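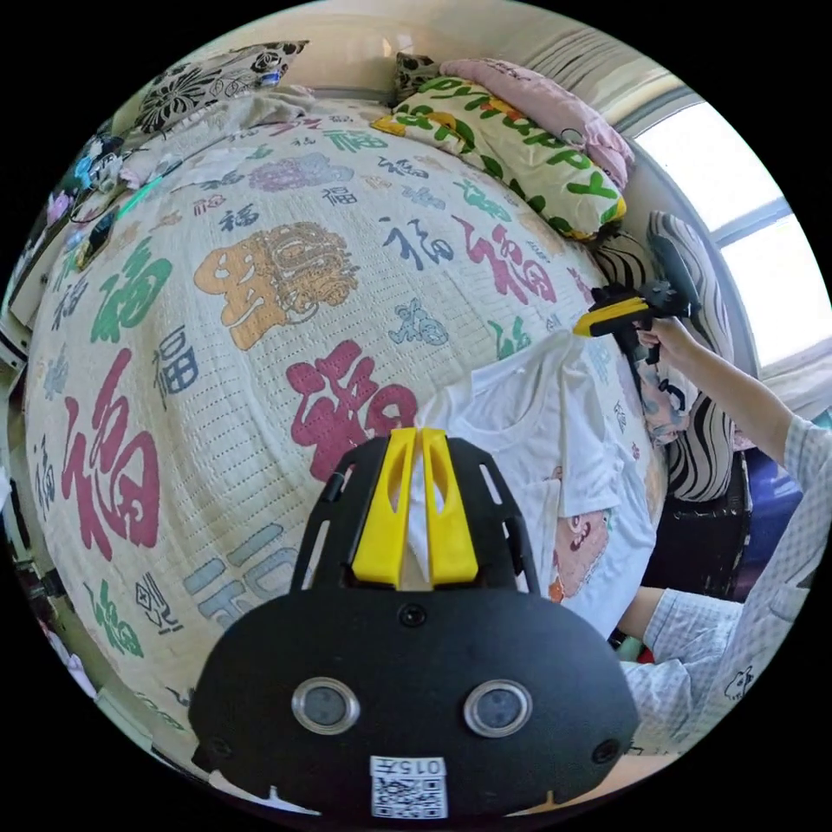

Hand-held gripper pair on a T-shirt, bedspread work surface.

Home | Grippers | Spare Parts | Service Notices | Contact

Print this page | E-mail this page

Levard Hand-Held Gripper – Service Notice, 15 November 2018

Applies to: Levard units with yellow fingers, serial numbers up to 3,069.

Fault
The finger return spring can lose tension in service. The fingers close normally but open late or stop partway, and thin fabric stays caught between them. In July a unit at the Plerno site held a shirt after the trigger was released, and the operator pinched a fingertip pulling it free. No other injury has been reported.

Cause
Jairo Cuervo of Sitlow service examined 11 returned units. The spring seat had worn through its coating and the spring was rubbing on the pivot pin. The earliest failure was at 273 hours of use. The latest was at 892 hours.

Check before use
Squeeze the trigger fully and let go. Both fingers must return to the open stop without help. Repeat with a single layer of cotton between the fingers. If either finger lags, take the unit out of service. Units used in pairs must be checked one at a time.

If fabric is caught
Set the gripper down, switch it off and turn the release screw counterclockwise. Do not pull the fabric or reach between the fingers. Do not oil the pivot – oil reaches the finger pads and reduces grip.

Repair
Order spring kit Palomino, supplied with a new pivot pin and seat. Fit all parts together. Return units with bent fingers to Sitlow for replacement.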